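Sorting and storing loose cables: a small-parts tidying project
Project report, Tasora student workshop, 21 March 2026

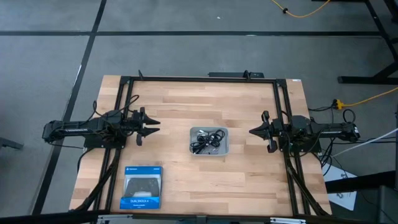 Figure 1. Worktop with the cable tray in the middle and a boxed DUALSHOCK 4 controller at lower left.

1. Background

The Tasora workshop shares a storeroom with two other teaching rooms in the Hislow building. Over several years the storeroom collected a large number of cables that had been separated from the things they belonged to. Chargers, earphones, USB leads and audio leads were kept in four deep tubs under the shelving. Anyone who needed a lead had to tip a tub onto the floor and pull the knot apart.

In November our group was asked to choose a storage problem in the building and work on it until the end of the project period. We chose the cables. The aim was to find a way of storing them so that a person could get a working lead without help and put it back in the same place.

We did not set out to reduce the number of cables, although that happened as well.

2. What was in the tubs

We emptied the tubs one at a time and sorted by connector. The full count was 1,107 items. This included adaptors and short extension pieces as well as complete leads. The tubs were not labelled and the contents had no pattern that we could find. The largest group was USB charging leads. Earphones were the second largest group and took the longest to separate, as the thin wire knots easily and the earpieces catch on everything else.

There were also things that were not cables. We found dead batteries, two door keys, a bicycle light and a bag of curtain hooks. These went to the front office. Boxed items from the same shelves, including game controllers, were kept in their boxes and given a shelf of their own. A box stacks well and already says what is in it, so there was no reason to unpack them.

3. Method

We compared three ways of storing the same kinds of cable.

Zip bags. Each lead was coiled and put in a clear bag with a paper label. The bags were stood upright in a drawer.

Hooks. Leads were hung over hooks on a pegboard, grouped by connector.

Trays. Leads were coiled and laid in shallow plastic trays, one tray for each group. The tray in Figure 1 is gray with low sloped sides, and we used it for the smaller black leads.

For each method we asked people from the other teaching rooms to fetch a named lead and later to return it. We noted how long the fetching took and whether the lead went back to the right place. A trial was stopped at 90 seconds and recorded as not found.

The worktop was used for all the sorting. It is a light wooden top made of strips, and black cables show up clearly against it. We had started on a dark bench and kept missing the small adaptors, so the change of surface helped more than we expected.

4. Results

Zip bags kept the leads in the best condition. Nothing tangled, and the labels stayed readable. People were slow to put things back, though. Several leads were returned to the drawer loose, on top of the bags, and by the end of the second week there was a layer of them that had to be sorted again.

Hooks were the fastest for fetching. They suited thick leads such as power cords, which hold their shape. Thin leads slid down and hung in each other's loops, and earphones were the worst for this. The pegboard also takes up wall space that the storeroom does not really have.

Trays came second for fetching and first for returning. People seemed willing to drop a lead into a tray when they would not open a bag. The weak point is that a tray only stays tidy if the leads are coiled before they go in. An untied coil opens up when the lead under it is pulled out, and after a few days the tray begins to look like a small version of the old tubs.

We tried the trays again with a short strip of hook-and-loop tape around each coil. This fixed most of the problem. It did not fix it for earphones, where the tape slipped off the thin wire. A paper clip over the coil held better but left a crease in the wire, and we stopped using it.

5. Problems during the work

The first set of labels was written by connector name only. This was clear to us but not to people who did not know the names, and many of the failed trials came from this. The second set had a drawing of the connector at actual size beside the name. We should have done this at the start.

We also underestimated the testing. A lead that fits is not always a lead that works, and we had planned only for sorting. Testing every charging lead took longer than all the other tasks together. Faulty ones went into a separate tub for electronics recycling through the Brerimura drop-off point.

Black cables were another difficulty. Most of the collection is black -- including the leads, the adaptors and many of the connectors -- so colour was no use as a first sort. We looked at the ends instead, as the metal part of the connector is usually the easiest part to pick out of a coil.

6. Cost

Our budget limit was $2,000. We spent well under it. The main purchases were the trays, the tape and a label printer. The pegboard was already in the building. A roll of the tape makes enough ties for the whole collection with a good length left over.

7. Recommendations

Use trays for short and medium leads, with a tape tie on every coil. Use the pegboard for power cords only. Keep zip bags for earphones and for anything with very thin wire, even though they are slower to return.

Leave boxed items in their boxes, with the printed face toward the front of the shelf.

Keep one empty tray near the door for leads that people are not sure about, and sort it once a week. In our trials this tray took most of the items that would otherwise have gone into the wrong group.

The spare trays and the rest of the tape are on the bottom shelf, left of the door. The label files are saved on the workshop drive in the folder named Cables.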